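Wrist camera or fixed camera for fingertip tag tracking on white parts?

Posted in Grippers and End Effectors by pale_parts

I am comparing two camera positions for a small assembly cell and would like input from anyone who has run both. The gripper is a two-finger Irnach with printed fingers. The parts are all printed in white plastic, which was decided before I joined the project. The fingers are nearly the same shade. The controller is a Takács, and the fixed camera looks across the table from the far side of the work area.

Tags on the parts are easy enough from the fixed camera. Tags on the fingers are the issue. I want a fingertip pose during the last part of the approach, when the finger is already down among the features of the part and joint angles alone are not good enough for me. The compliance in the printed fingers is the part I cannot model.

From the wrist, the tag on the finger is large in the image but soft. The part behind it is soft too, and the edges I would like to use for a second check are white against white.

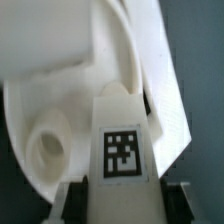 Reading time: 4 min

The detector returns the tag ID reliably. The pose is another matter. With the arm stationary, the yaw estimate flips between 2 solutions, and a moving average only hides it. I logged 1,065 detections with the arm parked and could separate them into two clusters by eye on the plot. Position is stable. Rotation about the finger's long axis is fine. Tilt is what jumps.

Things already tried: shorter exposure (noise goes up, flips continue), a second lens from Nedance with a closer focus distance (better on the tag, worse on the part), and detecting at full resolution. Calibration was repeated twice with a printed board and the residual is not alarming.

The fixed camera does not flip on the sheet tags, but it sees the fingers at a poor angle and the rail along the near side burns out if I expose for the parts. Both views are available to the controller at the same time, so fusing them is possible. I would prefer to avoid it if one camera can do the job.
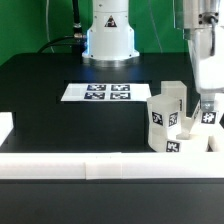 Ivau wrote that fusing is less work than it sounds, and that choosing one camera would be the wrong economy here.

Your flip is the normal planar pose ambiguity. A small square target seen nearly face-on has two tilts that project to almost the same four corners, and blur at the corners makes them harder to tell apart. Filtering will not help. Most detectors compute both candidates and return the one with the lower reprojection error. Ask for both, with both errors. If the ratio is close to 1, treat the tilt as unknown for that sample and keep only position and in-plane rotation.

Then use the fixed camera for one thing only: the arm base to table transform, taken from the four tags on the flat sheet. Treat them as one board target instead of four separate tags. The tilt from a board that size will be much steadier. With the sheet known and the forward kinematics known, you have a prior for finger tilt that is good enough to choose between the two candidates. You do not need to see the finger tags from the fixed camera at all.

Lock exposure separately on each camera. Set the fixed one for the tags and let the rail clip – there is nothing on it you want to measure.

posted by tagboard_kt

Just put bigger tags on. We had the same thing and went up a size and it was fine. Also check you are printing them matte.

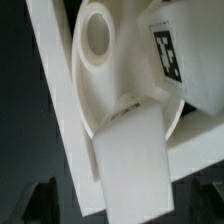
Tag size helps, but the width of the finger sets the limit and I doubt you have much to spare. I ran a similar comparison for inserting short tubes, with 43 trials per camera position, and ended up with the wrist view for the final approach and nothing else. What mattered more than size was the angle at which the tag is mounted. A tag that faces the lens squarely is the worst case for tilt. When the tag sits skewed in the view, as on the upper right finger with the tube standing in the dish, perspective gives the solver something to work with and the second candidate usually has a clearly larger error. A printed wedge under the tag on the other finger would get you the same effect. Start with a modest angle and measure, as too much costs you corner accuracy on the far side.

Two smaller points. Leave the white border wide, especially where the tag runs up to the edge of the finger and may have a dark background next to it. And look at the compression setting on the wrist stream before buying another lens. If the stream is compressed, the blocks can land on the tag corners, and no subpixel refinement will recover that. Switch to raw at a lower frame rate for the parked test and plot the clusters again.

As for white on white, I gave up on edges. The open end of a tube is usable if the bore is in shadow, and a fitted ellipse on that was more repeatable than any straight edge I tried. It does not give roll about the tube axis, but for a plain tube you do not need it.

posted by slow_axis

Related threads
Planar pose ambiguity: when to reject a sample
Irnach finger mount, printed versus machined
Takács controller: time stamps from 2 cameras
Nedance close-focus lens, working distance notes
Finger compliance measured at 8 points
Raw or compressed streams for wrist cameras

Contact | Terms of use | Copyright remains with the posters | Back to top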